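# Match Analysis 2, Session 3: Defending Corners

Notes by Máté Simon. Read before the practical on 16th September. 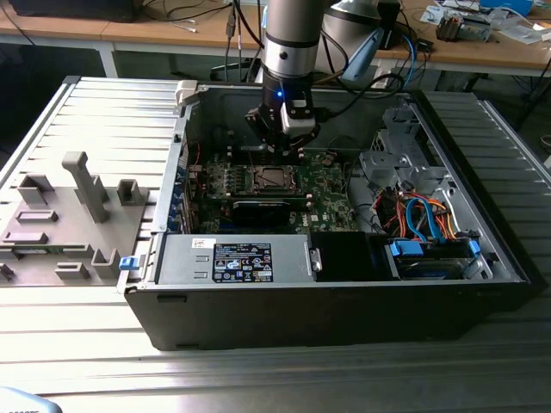 ## 1. What we are covering

Session 2 dealt with free kicks from wide areas. Corners look similar but the line of defense is different. The ball is dead on the goal line, so there is no offside from the kick itself, and attackers can start as close to the goalkeeper as they like.

By the end of the session you should be able to name the defensive system a team is using from one still of the setup, code a corner on the course sheet, and write a short report a coach could read on the bus.

Short corners are left for Session 4, apart from the part in section 5.

## 2. Terms

Use these words in your reports. The grader will mark down home-made ones.

- **Near post zone:** from the near post out to the edge of the six-yard box, on the side of the kick.
- **Central zone:** between the posts, six-yard line to penalty spot.
- **Far post zone:** beyond the far post, including the area where a ball can be headed back across.
- **Inswinger / outswinger:** the ball curves toward or away from the goal. Judge it from the flight of the ball. The kicker's foot is a good guess and sometimes wrong.
- **First contact:** the first player to touch the ball after the kick, either team. A goalkeeper's punch is a first contact.
- **Second ball:** the loose ball after first contact if the first contact does not end the play.
- **Blocker:** an attacker whose main job is to slow down a marker.

## 3. The three systems

### Zonal

Each defender guards a space. The common shape is a line of five along the six-yard box, with two or three players in front of them. Defenders face the ball and attack it when it enters their area.

Strengths: the best headers stay in the most dangerous spaces, and decoy runs do little. Weaknesses: attackers arrive with a running start against defenders who are standing still. The joins between zones are the usual place where goals come from. Look at who moves first when the ball drops between two players.

### Player-to-player

Each attacker is matched with a defender. There is often one free player at the near post and sometimes one on the goal line.

Strengths: everyone knows their job, and it is quick to teach. Weaknesses: blocks, mismatches in height, and penalties for holding. If one marker loses the runner there is usually no cover behind.

### Mixed

Most of the teams in our video set do this. Three or four players hold zones near goal and the others mark the main threats. When coding, write down the split (for example 4 zonal, 3 marking) and leave out any player who stays upfield.

If you can't decide between zonal and mixed, watch the defenders' eyes and feet before the kick. A player who keeps touching or checking an opponent is marking.

## 4. Case: Skidell before and after the change

Skidell marked player-to-player for the first half of the season and then went to a mixed system. We have video for all of it. In the 26 league matches coded by last year's group, Skidell faced 91 corners.

The two goals to study are both from the Marino away match, and both came before the change. In the first, Marino start four attackers in a tight group near the penalty spot. They split as the kicker steps up. Two Skidell markers run into each other and the Marino center back has a free header in the central zone.

The second is nearly the same routine from the other side. The marker gets through the group this time but is on the wrong side of his player. Note that the Skidell goalkeeper starts a step farther forward than on the first goal. Decide for yourself whether it mattered. Last year's group disagreed on this and I don't mind which side you take if you show the clips.

After the change, the Skidell coach put his tallest defender in the near post zone and kept him there in every match. Opponents began going deeper. Tresomgate sent nearly every corner to the far post zone and had a good chance from a header back across goal, which was cleared from the line. Compare the far post defender's body shape in that clip with the one from the Grumedus home match, where he can see both the ball and the runner.

## 5. Goalkeeper and edge of the box

Three things to record about the goalkeeper:

1. Starting position (on the line, one step off, or more).
2. Whether an attacker is standing directly in front.
3. Decision: stay, catch, or punch.

Do not code "stay" as a mistake because a goal followed. Record it and move on.

For the edge of the box, note how many defenders are outside the crowd and who goes out if the attack plays it short. If one defender goes to a two-player short corner, write "outnumbered". Teams that send two have to take the second one from somewhere, and it is worth finding out where.

## 6. Coding sheet

One row per corner. Columns in this order:

| Column | Entry |
|---|---|
| Match and minute | as on the match clock |
| Side | left / right, from the attackers' view |
| Delivery | in / out / straight / short |
| System | Z / P / M, with split if M |
| Target zone | near / central / far / other |
| First contact | attack / defense / keeper / none |
| Second ball | attack / defense / none |
| Outcome | goal / shot / cleared / foul / other |

Retaken corners get their own row. If the camera comes back late from a replay and you miss the setup, put "ns" under System. Please don't fill it in from the previous corner. The full course file now has over 700 rows, and most of the time I spend cleaning it goes on guessed entries.

## 7. For the practical

Work in pairs. Code the same match separately, then compare sheets before you talk about any of the clips. Mark every row where you differ and settle it from the video.

Each pair then writes one page on either Grumedus or Tresomgate, covering:

- the system used, and any change during the match
- the zone where they were weakest at first contact
- one corner routine you would try against them, with a diagram

Matches from July are preseason and can't be used. Lineups change too much at halftime.

Bring headphones. Sheets go in the shared folder with both surnames in the file name.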